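Shorts season, and what to do with the drawer

August again, and my shorts drawer has stopped closing. I had a good rummage last night and pulled out things I'd forgotten I owned, including a pair I'm fairly sure I bought in 2000 (they still do up, if I don't breathe much!). So this month's tidying corner is all about shorts, by popular request, the popular request being Cengiz Bayram, who wrote in to ask how on earth you fold something with so little leg to it.

My way is very simple and you only need a table. Lay them out flat with the waistband away from you and the leg openings nearest you, then pull the waistband straight before you touch anything else. I always used to start with the legs and end up with a lopsided bundle that fell open the minute I put it in the drawer. 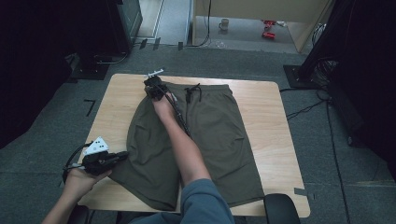
Olive-green shorts laid flat, drawstring out on top where it's easy to find.

Next, give the legs a smooth with your hand. One of them always wants to wander off sideways, so bring it back in line, then fold one leg over the other down the middle. Tuck the drawstring inside as you go, or it'll catch on everything else in the drawer. After that, fold up from the hems in 3, and you've got a little parcel that stands on its edge. Mine go in a row like books, and I can see every pair without digging.

Don't fret over creases, by the way. I haven't ironed shorts in years and I'm not starting now.

Elikem Darko in Endoldale swears by rolling instead, and says it's better for a suitcase. I've tried it and mine unroll themselves, but do write in if you're a roller and know the trick to it. I'll print the best ones next month, when I'm tackling the sock basket (wish me luck, there were 44 odd ones at the last count).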